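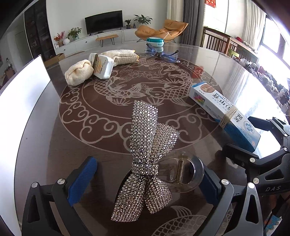

Sillari Bow Claw Clip, large

I've been selling hair bits for five years now and I still get a bit giddy when a new box from Sillari turns up. Rhinestones everywhere! The whole bow is covered in little round stones in silver, champagne and grey, row after row of them, with a band of the same across the knot. I love that mix of colours because it goes with gold earrings or silver ones, so you don't have to change the rest of your jewellery.

The claw is a see-through smoky plastic with a gold-coloured spring inside. I have thick hair to my shoulder blades and I wear mine in a low twist — one clip, no elastic underneath. Tyson Fortin in our packing room reckons it's too fancy for the school run. I wear it on the school run.

If your hair is very fine, have a look at the small Segers clip instead. Carolina Simões, my sister-in-law, tried both and went home with the Segers (she has a pixie cut growing out, so fair enough).

Looking after it: keep hairspray off the stones, so spray first and clip second. Wipe with a dry cloth. Please don't wear it in the pool.

Comes in a drawstring pouch. $20 each, or 2 for $35 if you email me before you order. Colour is silver/champagne only at the moment — I've asked about an all-black one and should hear back in March. Returns are fine within a month if it's unworn and still in the pouch.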